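Has anyone been to the robot open day at Wullasis? Worth bringing kids?

Posted by matance_mom in Things To Do

Hi all! I keep seeing flyers for the June open day at Wullasis, the one where they let you walk through and watch the robot arms work. My two are 9 and 12 and the older one is nuts about anything with a motor. Before I drive 42 miles with both of them in the back seat I'd love to know what you really get to see. Is it a video and a guy with slides, or are the machines running? And is there parking, or do we end up circling the block like at the Matance street fair?

baumgart_bill
Went last time with my nephew. The machines are running, don't worry! You start with a short talk (skippable if you come in by the side door, but don't tell them I said so) and then you go from station to station. What surprised me was how homey it all is. I was expecting cages and yellow tape, and the one we spent the most time at had flowery walls and a plain old trash can, like somebody's breakfast nook. They also show what the camera near the gripper picks up, and my nephew would not leave that part alone.
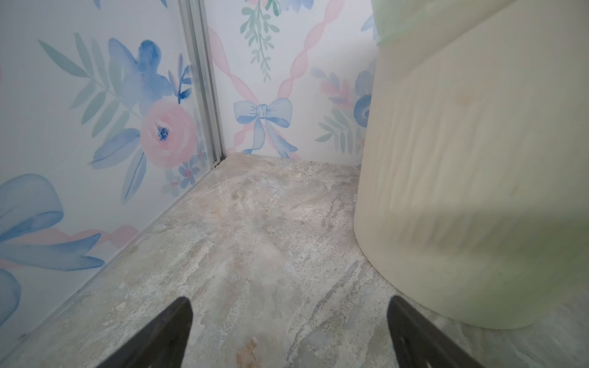

View past the gripper fingers, into the corner by the container.

The people running it were super patient. You can ask them anything, and one of them spent a good ten minutes explaining to a kid why soft, floppy things are so much harder for a robot than blocks. A block stays the shape it is. A bag or a strip of something bends any old way, so the arm has to deal with a different shape every time it goes in. I'd never thought about that, and now I think about it whenever I take out the kitchen trash.

Parking is in the Baumgart lot across the road, free after 3 in the afternoon. Go then anyway, the morning is packed with school groups. Oh, and the snack table ran out early, so bring something.

One more for your 12-year-old, with the gripper holding on to a thin white strip and a couple of paper bags nearby:

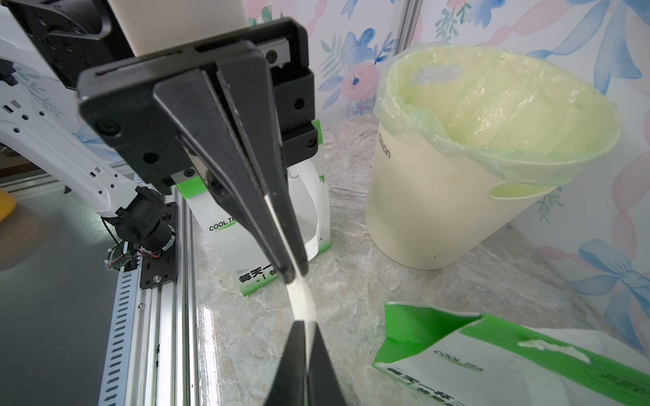
tuesdaycrew says the 9-year-old may get restless, and I'd listen to that, as ours sure did. The arms go slowly. Like, really slowly, and there's a lot of standing still while somebody types. My daughter loved it and my son asked for the bathroom every five minutes (it's down the hall past the coat hooks, you'll need to know). If you can split up with another adult, do that. Also they had a bin of old Molex connectors the kids could click together, and that bought us a solid half hour of peace.

wrenchandbolt
its fine. parking is ok. wear comfy shoes, there's hardly any chairs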